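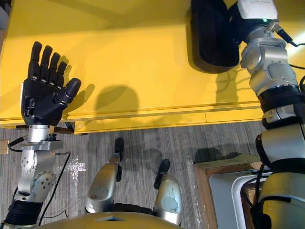 Following up on the thread on job sheets for the kitting cell. The question was which tasks on the old sheet can be struck, which stay, and which ones are new and have no line yet. My view after going through the sheet with the afternoon shift is that less can be struck than we assumed in May. Take the changeover between shelf work and table work. The old sheet has one line for it, "clear table, bring next bin." With the cell running, the operator also has to check what is on the end of each arm before releasing the program. Left and right can differ: fingers on the left, the big black pad on the right. The green light by the white housing is on the right arm, and it doesn't tell you which end piece is fitted. That has to be a separate check with a separate signature.

Ruben Dewulf wrote:

> I would keep it simple. The Honel cell takes over picking and
> placing of the molded shells. The operator loads, unloads and
> watches. That is three lines on the job sheet instead of eleven.
> If we keep the grade tied to the number of lines, as Grandby did,
> we will have a pay discussion we don't need. Can we tie it to
> training hours?
>
> Second point. The cell is planned at 36 shells per hour. By hand
> we plan 30. I don't see where the extra person on the shift comes
> from if the difference is that small.

On the first point: agreed that the grade should not follow the number of lines. I don't agree that three lines cover it. "Watches" is not a task description. When we wrote down what the watching consists of on one shift, we ended up with the following:

- keep the floor in front of the cell clear of wrap and flattened cartons
- check that shells in the bin are lying hollow side down before release
- keep both feet outside the reach of the arms during a run
- log each stop with a time and a cause code
- decide after a stop whether to resume or restart the cycle

The last one is the line that matters for grading. On manual kitting the operator never had to decide anything of that kind. If a shell was in the wrong place, it was picked up and moved. In the cell a wrong resume can put a shell on top of another shell, and then the whole bin goes back for inspection. The decision takes ten seconds and the training for it takes 4 hours under the current plan, which I consider short.
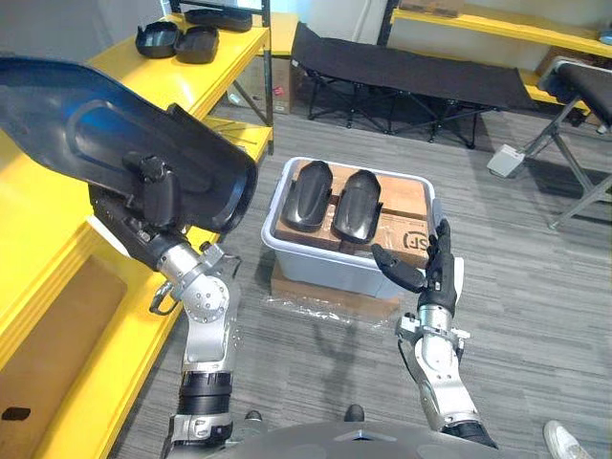
The second item, orientation in the bin, used to be nobody's line on paper and everybody's habit in practice. Experienced people turned a shell over as they took it out and didn't register doing so. Once that is handed to a program, it becomes a condition that somebody upstream must meet. Packing at Requena now has to lay the pieces a certain way, and packing was not part of this review. I have asked Floor Van Hecke to add them to it. Until that is done, the operator at the cell corrects the bin by hand before release, and the time for this should be booked to the cell and not to general handling.

On the rates. The figures of 36 and 30 are both planning figures and they don't measure the same thing. The manual figure includes fetching the bin, opening the wrap and disposing of it. The cell figure starts when the bin is in position and ends when the last shell is placed. If fetching and unwrapping are added, the two come out close enough that I would not argue staffing from them in either direction. What I would argue from is the walking. With manual kitting a person moves between bin, shelf and table for a whole shift. With the cell the same person stands or sits for most of it, with short periods of lifting in between. Occupational health should look at that before we fix the break schedule. A stool at the cell has been requested twice and both requests were closed without a comment.

There is also the matter of small parts. The shelf is used for more than shells, and the job sheet should say who is responsible for items that are not in the program. My proposal: anything the program does not pick stays with the operator, is removed before release, and is put back after. This adds two lines. Ruben's three lines are now at least eight. 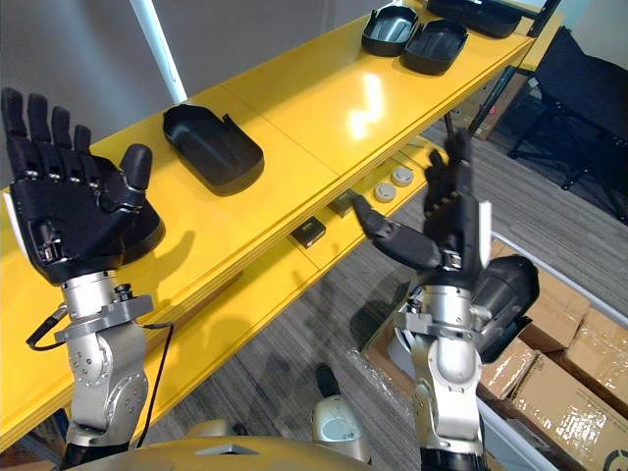
Shelf position, both hands raised: trays on top, small blocks and round pieces on the front ledge.

For the small parts, the open point is access. The operator should not reach over the ledge while the arms are powered, including when they are standing still. The draft instruction says "while the arms are moving," and I have changed this to "while the arms are powered" in version two. Please check that the change made it into the copy you are using. At least one printed copy still has the old wording.

Regarding training. The Bindoneo module covers start, stop and cause codes. It does not cover the following, and I would like them added before anyone signs off on the new sheet:

- end piece check, left and right separately
- cable check: loops at the wrist and forearm, nothing caught on a shelf edge or on the bin rim
- resume or restart, with worked cases
- handing over a stopped cell to the next shift

Handover is the weakest of the four. At present the outgoing operator tells the incoming one what happened, and if the two don't overlap, the log is all there is. The log has a free text field that is left blank on most entries. I would make it mandatory for stops longer than five minutes and leave it optional for the rest.
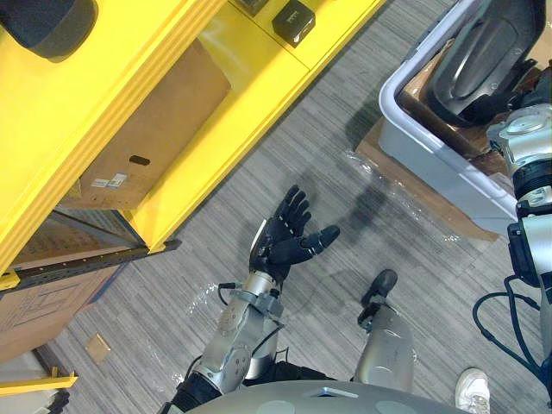 Roswitha Reinholz replied off-list, and agreed to having it repeated here, that a mandatory field will get filled with a period or "ok" unless the time to write it is planned in. She asked for two minutes per logged stop in the shift plan, and for the log to be kept out of individual performance reviews. Without the second part, she wrote, people will resume when they should restart, in order to keep the stop short.

I support both. The second one needs a written statement from management and I can't give that on this list. I have forwarded it.

One remaining point on money, for completeness. The request for a second set of printed check cards and holders comes to 500 and was rejected on the grounds that the cards are available on the tablet. The tablet is kept at the shift desk. The cards are needed at the cell. I will resubmit with the same amount.

Open items:

1. Floor Van Hecke: packing at Requena into the review.
2. Ruben: grade tied to training hours, draft text.
3. Marloes Declercq: collect the old printed copies of the instruction.
4. Me: worked cases for resume or restart, first version to this list.

Comments on the eight lines in reply to this message, please. Comments on wording can go straight into the draft.

Floor De Bruijn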